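Stonex parallel gripper, two-finger version: bench and simulation review

The Stonex arrived with a flange plate, a short cable, a USB stick and a printed sheet of torque settings. The sheet is wrong for the smaller screws, and the PDF on the stick has the right values. Fitting took less time than finding the correct hex key. I ran it for a fortnight against the older Hultomano unit, which has been my default for household objects since January.

Both grippers were driven from the same controller, a Tudose box on firmware 2. The Tudose accepts either one without a rewrite, though the Stonex wants its force limit set before homing. Set it afterwards and the value is silently dropped. This cost me an afternoon and ought to be on the first page of the manual.

Bench results first. On rigid boxes and cylinders I could not separate the two. On soft items the Stonex closes more evenly and holds at a lower force, and the fingertips leave no marks on foam. Backlash is small when new. I have no view on how it wears. The fan is audible across the room and comes on at idle, which the Hultomano's does not.

The simulation side took longer. Szabolcs Fülöp built the bathroom set for the Franka arm in Munurstead, with a stone basin, a pump bottle, a sponge and a pair of lamp posts that are awkward on purpose. Each gripper model got 2000 randomised starts, with object poses and lighting varied.
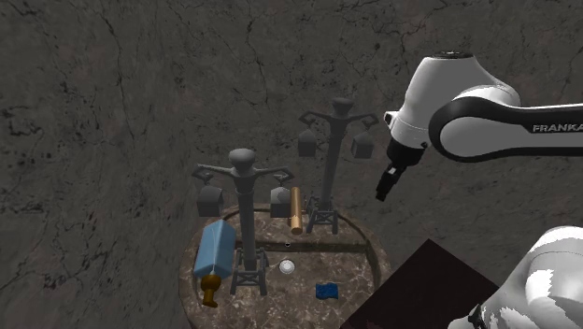 Tobiloba Ibrahim writes that the comparison is too kind to the Stonex, as its supplied collision mesh is a plain convex hull and the real fingers have a step near the tip. With a corrected mesh, Ibrahim expects more contact with neighbouring objects and a lower score on anything lying flat.

The point is fair. I rebuilt the mesh from callipers and repeated the full set. The Stonex dropped to 72 per cent on the sponge, still ahead of the Hultomano, and lost its lead on the bottle entirely. Lamp posts remain poor with both. The side arms catch the fingers on approach, and a wider stroke makes this worse. The planner is partly to blame, so I would not choose a gripper on that result.

Documentation is thin. The joint limits in the model file do not match the data sheet, and the mass is given without the flange plate. Support replied within a day and sent a revised file, which still has the convex hull in it.

Buy it if most of your work is with soft or light objects and you are prepared to make your own mesh. Owners of a Hultomano in good order who handle mainly rigid parts will see little change. I am keeping the Stonex on the bench arm and leaving the Hultomano on the other one, with the fan lead on the Stonex rerouted so that it can be unplugged between runs.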